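Teaching by hand: the demonstration desk at Odirgate

The group at Odirgate has spent most of the past year on one narrow question: how much of a manipulation task can be recorded without a robot in the room. Its lead engineer, who asked to be quoted by role only, came to the work from machine tool calibration and talks about it in much the same terms.

"We had a remote-control rig first," the engineer said. "Leader arm, follower arm, a screen. An operator could do the job, but the pace was poor and the forces were wrong. People using a leader arm slow down before every contact, and the policy learns the slowing down."

The group now keeps the rig for correction data and records most first demonstrations with hand-held grippers. Each has a pair of jaws and a camera fixed to the body, so that the view in training matches the view from the arm's wrist later on. Position comes from the camera track and an inertial unit. Jaw width is logged separately.

Two-handed tasks need 2 grippers, and that brought its own trouble. "Each tool has a clock. If they drift by a few frames, one hand appears to let go before the other has taken hold. We threw away an early set for that." The clocks are now checked at the start and end of every session.

What counts as a demonstration

The main set, named Stonimance, holds 4,000 accepted demonstrations. A demonstration is one attempt at one task, from a marked start pose to a marked finish. Attempts with a fumble are kept if the person recovers, and labelled as such.

"A clean set looks good in a report and performs badly," the engineer said. "The arm will miss at some point. If it has never been shown a miss, it has nothing to go on."

Drawer tasks make up a large share. A drawer has a single direction of travel, it sticks, and the box slides if the pull is off axis. Small contents add a second problem, as the jaws must go down into a narrow space without catching the walls. Tinted plastic adds a third: the contents show through it only faintly, and depth estimates near the walls are unreliable.

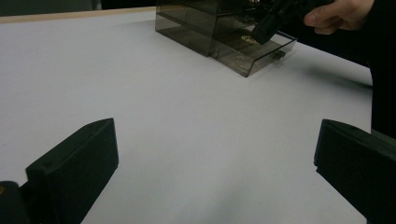 Remote control as a second pass

Once a policy has been trained, it is run on the arm with an operator standing by at the leader rig. When the arm stalls, the operator takes over, finishes the movement and hands back control. Only the taken-over part is saved, under the name Sequeira, and weighted more heavily in the next round of training.

"It's slow to collect, but it lands where the policy is weak. In August we added 70 corrections for drawer closing and that did more than another month at the table would have done."

The engineer was less sure about transfer between arms. A policy trained for the Odirgate arm was tried on the one at Kutham, which has a shorter wrist, and reached its joint limits on low grasps. The group is now filtering demonstrations by reach before training, and expects to lose part of the set in doing so.

Asked whether the leader rig would be retired, the engineer said no. "It needs new bearings, and the cable run is a nuisance, but we'd have no way of correcting the arm without it."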